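3/1/23

# A day at the Skomstead studio open day

Skomstead opened its doors to the public for one day this winter, and I went up on the early train to see where Userum gets made. The series finished its second season in the fall, and a third is in production now, with the first episodes due in April. The open day was free, but you had to book, and the 400 places were gone by the time most fans heard about it.

The studio is a former cold store on the edge of Lill, a 20-minute walk from the station along a road with no sidewalk for the last stretch. There is a bus, but it didn't line up with my train. At the gate we were given a paper wristband and a map and told to put stickers over our phone cameras before going into Stage 3, where a set was standing for a scene that hasn't aired.

Groups of 29 went around together. Ours started in the costume store, a long room with rails on two levels. Most of what was out came from the first season, including the gray coats the harbor crew wear in the opening episode. They are thinner than they look on screen. The guide said the winter scenes were shot in June and the cast would have passed out in real wool.

From there we crossed the yard to the sound department. The mixing room seats eight, so we went in by turns while the others waited in the hallway with coffee. They played us the same 60 seconds of the ferry scene three times, first with only the voices recorded on the day, then with the footsteps and door noises added, then with the music. I had assumed the creaking in that scene came from the boat. It was a leather chair.

Stage 3 was the part most people had come for. I'm keeping to the rules and won't say what was standing there, apart from the fact that it was larger than I expected and smelled strongly of paint. We had ten minutes on a marked walkway. Questions about the plot were turned down politely.

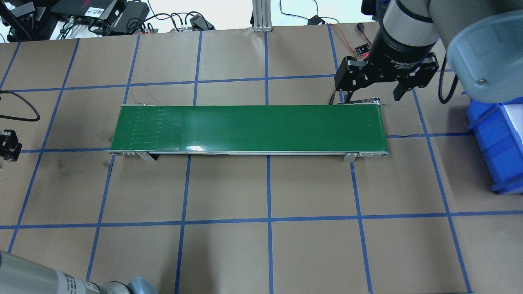
*Conveyor belt on a taped worktop.*

Lunch was in the crew canteen. Soup, bread, a hot dish and a vegetarian hot dish, all at crew prices. The line was slow, and our group lost most of its break to it. If the studio does this again, a second till would help.

The afternoon was a talk and a screening. The talk covered how Illow, the company behind the series, sold it to streaming services after two broadcasters at home had passed on it. Some of this was dry, but the section on dubbing was good. Each language version is cast separately, and the scripts are rewritten to fit mouth movements, which means that jokes get moved to other lines or dropped. We watched one kitchen argument in four languages. In the German version it is noticeably angrier.

The screening was the final episode of season two, on a proper theater screen with the sound turned up. I had only seen it on a laptop. The night scenes, which plenty of people complained were too dark, were easy to follow here, and you could read the name on the side of the tugboat.

There was a small shop by the exit with posters, mugs and the soundtrack on vinyl. The posters were sold out by mid-afternoon. I bought the record and carried it back to the station under my coat in the rain.

Practical points for anyone thinking of going next time:

- Book on the day the places are announced.
- Wear flat shoes. The stage floors are full of cable covers.
- Bags larger than a backpack have to be left at the gate.
- The last direct train from Lill leaves before the screening ends, so plan on a change.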